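Teleoperation: how to show a humanoid to put a cushion on a sofa with two hands?
Community Help > Teaching by demonstration > Soft objects

Posted by clernow_ana

Hello to all. I am new with teaching by remote control and I would be glad for some advice. Our group in Clernow has a humanoid with two arms and five-finger hands, and I control it with a headset and gloves. The task is simple to say: take a square cushion and put it upright in the corner of the sofa, between the backrest and the armrest.

I have now recorded 60 demonstrations. From these I kept 41, and the others I threw away. The trained policy goes to the cushion well, but then the two hands do not agree. One hand closes early, the cushion turns in the air, and it ends flat on the seat or on the floor. The episodes are long too, and in many of them I stop and think for a moment with the arms in the air.

My questions are these. Should both hands touch the cushion at the same moment, or is it better that one hand takes it first? And must I remove the parts where I hesitate? I use the Prirer recorder with the standard settings, if this is important.

Thank you in advance, and sorry for my English.

Reply from arthur_bench

Just record more. 60 is nothing for cloth. We had 162 before ours did anything sensible. Also check your gloves are calibrated, mine drift after lunch every day.

Reply from slow_hands_ustville

Welcome, and your English is fine, I am also not a native speaker. I have worked on this same task with cushions since March, so I will write what I learned. Maybe some of it does not fit to your robot.

First, the two hands. I tried both ways and I prefer that one hand arrives first, but always the same hand. In my first recordings I sometimes began with the left and sometimes with the right, as I would do at home without thinking. For a person this is no problem. For the policy it was very bad, because from the same picture it had learned two different answers, and it made something between them. Now I choose one order and I write it on paper next to the headset. The second hand comes to the opposite edge, waits until the first one has closed, and only then closes also.

Second, the start position. Before every recording I bring both hands low in front of the sofa, open, with the thumbs to the inside. The view from the head is the only one I use for training, so I want to see the hands and the cushion together in it.
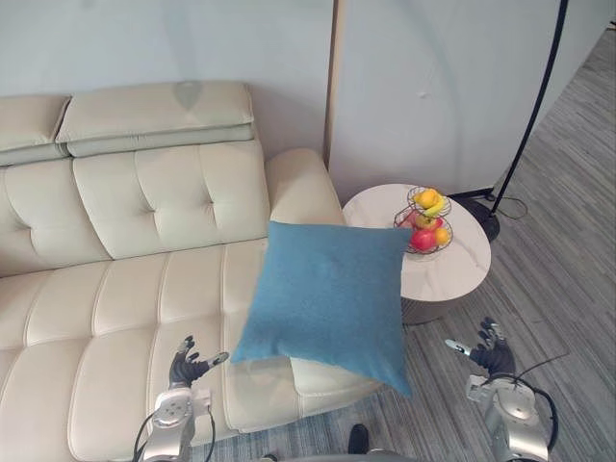 Head view, both hands open, cushion at the armrest end of the sofa.

The cushion in my setup often begins on the corner near the armrest, partly over the side table. I would keep such starts in your set but not make them the first ones you teach. With a fruit basket on the same table you must lift before you pull to the side, or the cushion will catch it. I recorded these slowly, with the lift as a separate movement. In the easy starts the cushion is on the middle of the seat and there is nothing near.

About the hesitation: yes, cut it, but carefully. A stop at the beginning or at the end can go away completely. A stop in the middle, with the cushion already in the hands, I do not cut - the jump in the arm position is worse than the pause. If there is a long pause in the middle, I throw away the whole episode and do it again. From one afternoon I usually keep 34 or fewer, and I am content with this.

Third, look at what the head is doing. When I am tired I lean forward and the camera leans with me. Compare the one before with this one:
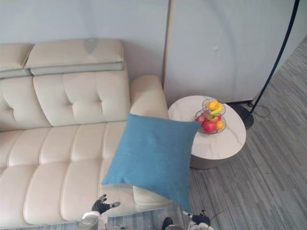 Same sofa and same cushion, with more of the wall in view.

To me these are nearly the same situation, but the sofa and the table do not sit in the same place in the view, and the hands neither. A little variation is good and I leave it in. But if all your good episodes have one head angle and the robot starts with another one, you will see exactly the early closing which you describe. Please check this before you record anything new. It costs only ten minutes with the Prirer viewer, if you open the first moment of every episode side by side.

One more small thing. Hold the cushion by the edges and a little below the middle, not by the upper corners. From the corners it folds, and then the fingers meet each other through the cloth and the glove gives you no warning.

I do not agree that only more recordings will help, at least not yet. I would take your 41, sort them by which hand came first, train with the bigger group and look at the result. If the hands still do not agree after this, please write again and tell how long the second hand waits.

clernow_ana wrote back

Thank you both. I sorted them this evening. 34 begin with the right hand and the rest with the left, and I did not know this at all. I will train with the right-hand ones tonight and check the head angle tomorrow morning.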